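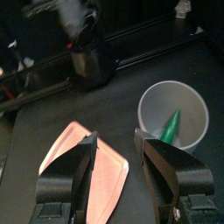
Ostano Regional Water District
Information Systems Working Group
Minutes, November 2022

Present: Operations, Billing, Network Services, Records. Avham attended by phone for items 2 and 3.

1. Previous minutes
Approved with one correction. The firewall rule set under item 4 should read "staged," not "deployed."

2. Account lockouts
Network Services reported on the lockouts that followed the directory change. A total of 423 staff and contractor accounts were affected. Field crews lost access to work orders and used paper forms until the old directory server was brought back online. Billing was able to post payments but could not issue receipts by email. No customer records were exposed, according to the log review completed to date. The review does not yet cover the Waltunier pump station, where logs are stored locally.

The fault was traced to an expired certificate on the secondary server. The certificate was not listed in the renewal calendar. Network Services proposed that all certificates be entered in Mạc, the asset register, with an alert 44 days before expiration. 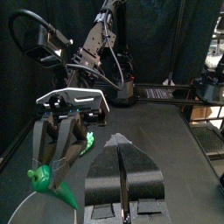 Avham replied that an alert alone would not have prevented the outage, as the secondary server had been left out of the monitoring contract at the last renewal in May. It asked for a full list of servers before quoting for added coverage.

Agreed: Network Services to send the list. Billing asked that the receipt server be included.

3. Backup restore test
The test restored the billing database in 7 hours against a target of four. Avham attributed the delay to the tape library. Operations asked for a second test using disk copies only. Agreed.

4. Password resets
Ticket 1928 remains open. Shared logins at Waltunier are to be replaced with individual accounts. Operations noted that up to three control room terminals cannot support this without a software update. Held over.

5. Other business
Records asked that scanned paper work orders from the outage be filed under the original job numbers. No objection.

Next meeting: date to be set by email.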